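Monday, August 19, 2019

Rónán Flanagan asked how I weigh flour for a single loaf, so these are my notes on hydration and scale error.

My scale resolves to 1 g. That is fine for flour and water and poor for yeast. 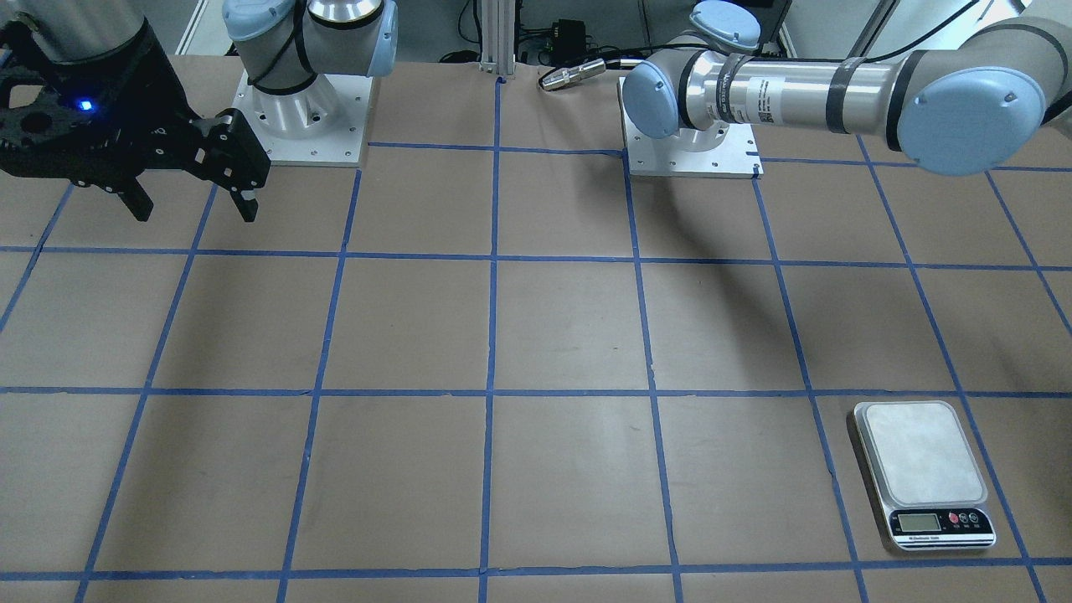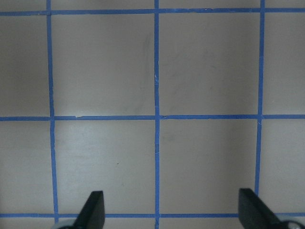

Blue tape at regular spacing.

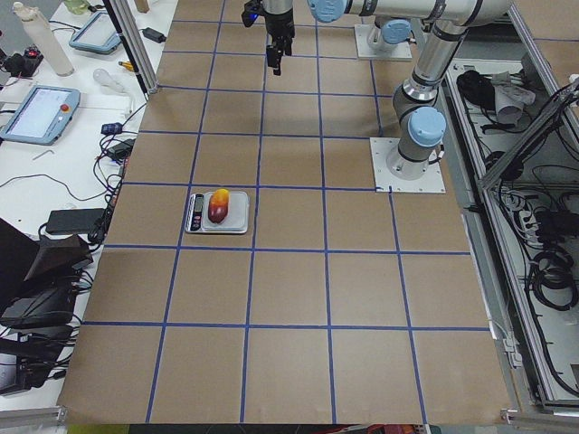
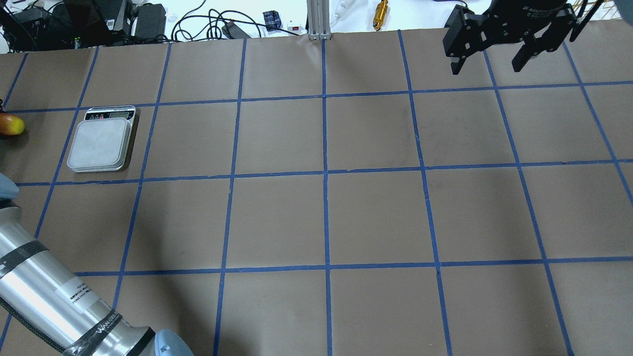

For instant yeast I dissolve 5 g in 1,000 g of water and measure out what I need from that. Each 200 g of the solution carries 1 g of yeast. The water counts towards the total, so subtract it before adding the rest.

Salt is 8 g per loaf. An error of 1 g there is noticeable, and I weigh it in a separate cup, tared first.

Rest the dough for 30 minutes before kneading. Siebe Dekker leaves his longer with wholemeal, which takes up water more slowly. I haven't tested that yet.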